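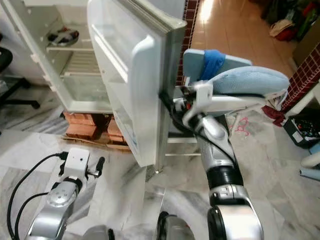 Preparing Household Goods for a Storage Unit

Customers of Hotis Storage are asked to read the following guidance before moving day. Items that go into a unit clean, dry and properly packed are far more likely to come out in the same condition.

Appliances

Refrigerators and freezers should be emptied, unplugged and defrosted at least 18 hours before they are moved. Wash the interior with warm water and baking soda, dry it with a cloth, and tape the cord to the back panel. Doors must be wedged open by 2 inches for the full rental period. Drain the hoses of washing machines before loading.

Furniture

Remove table legs where possible and keep the screws in a labeled bag. Cover sofas and mattresses with breathable cotton sheets. Plastic wrap traps moisture and is not recommended for rentals longer than 12 weeks.

Boxes

Place heavy items in small boxes and light items in large ones. No single box should weigh more than 70 pounds. Leave a narrow aisle to the rear of the unit, and keep anything needed before July near the door.

Items Not Accepted

Food, fuel, paint, propane tanks and live plants may not be stored at any location.

Questions about access hours or unit sizes may be directed to Remo Mayrhofer at the front office.

Guidance revised June 2022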